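Frequently Asked Questions: Donut Plates and Donut Tables

We get a lot of letters from folks planning a party, a bake sale or just a nice Saturday-style breakfast for the family, and the same questions come up again and again. I've gathered my answers here so you can find them without waiting on me to write back (I'm slow, and I do apologize!).

How many donuts should I put on one plate?

Fewer than you think. I like three or four on a dinner-size plate, with a bit of the plate showing between them, and the rest kept in the box until they're wanted. A heaped plate looks generous for a minute or two, and then the frosting on the bottom row is stuck to everything above it - and somebody's sleeve, too.

Do the colors matter?

They do to me, and they certainly do to children! If you have one bright frosting, put it next to something quieter. Blue, pink and chocolate get along beautifully on a plate with a soft color of its own, a gray-green for instance, and a drizzle on the chocolate one keeps it from looking plain beside its neighbors.
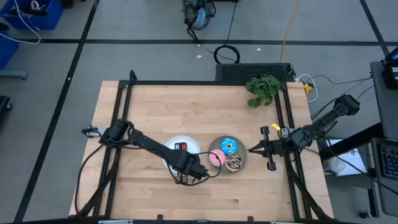 Photo: Irja Oksanen

Pink and chocolate can sit side by side without any trouble, as they do on the round plate, with the blue one at the top. A loose triangle is the easiest arrangement there is for three donuts, and you can close it up again when one has been eaten and another comes out of the box.

Should I use a tablecloth?

On a pale wooden top, I wouldn't. Butcher block has those lovely long strips, and frosting looks very cheerful against them. Do wipe up any crumbs and sugar as you go, with a damp cloth and then a dry one, and don't let water stand on the wood.

Can I frost them the night before?

You can, but please don't if you can help it. Plain donuts keep overnight in a covered container. Frost them in the morning and give them time to set before you move them, or your drizzle will travel. Ours went all the way to Drorkton on the back seat once, and I'd rather not talk about the state of the lid.

What if some guests can't have certain ingredients?

Give those donuts a plate of their own, in a different color from the others, with their own tongs and a little card listing what's in them. Set it at the far end of the table and fill it first, with clean hands.

Do you sell the plates?

We don't, I'm afraid. Most of mine came from secondhand shops in Masville, and the best hunting is in June, when people are moving house and clearing out their cupboards.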